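The Belt Test

I have spent a good part of this spring pulling belts in and out of blue jeans, and I only wear one pair! My editor sent me to Dovitau to find out which gripper fingers cope best with the floppy stuff around the house, and Marleny Condori, head of testing there, said we should start with pants. 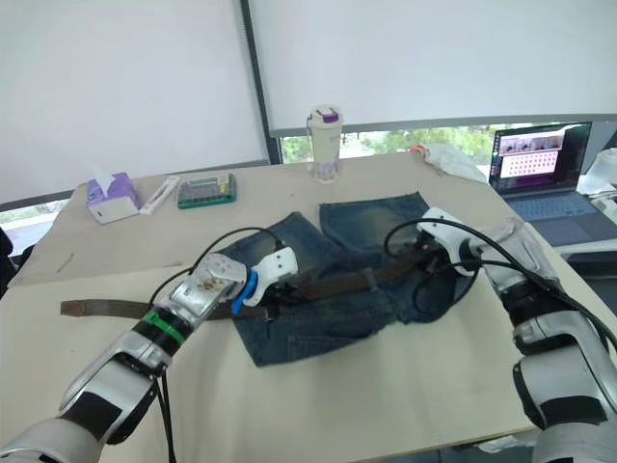 Two arms, one belt: the left and right grippers at work on the waistband.

We tried two sets of fingers, the Inga and the Stiltilo. The Inga is the cheap one (80 dollars a pair, and you can swap it in with a screwdriver), and I liked it right away. It closes gently and it's forgiving if you come in a little crooked, which I always do. Leather gave it trouble, though. Pull hard and the belt creeps. 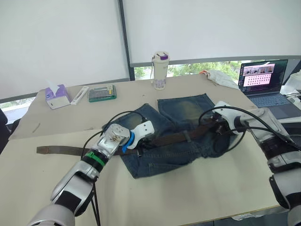
The Stiltilo has a harder bite, and Lwazi Ngubane swears by it for anything with two arms tugging against each other. I wasn't so sure. It takes four screws and a fresh calibration every time you change it, and my first calibration was so far off that Lwazi had to go get his coffee and start me over.

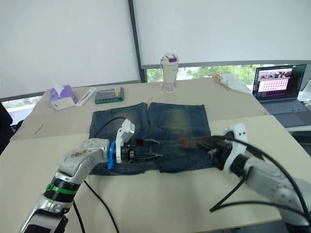 Do you need two arms to handle a belt?
One will do for pulling it out. Threading is another matter, and most people I talked to want a second arm to take the tip once it comes through the loop.
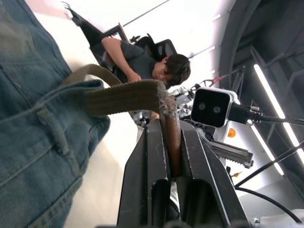 Wrist cameras were the part I came in grumpy about, and I've changed my mind. From overhead, a belt is a nice clean stripe. Up close you get what the fingers are dealing with, like the loose white threads at the frayed end of that strap, and a fraying end is just what I'd want to know about before picking a grip. Marleny wants to try thinner fingertips in June, and I've already asked to come back for it.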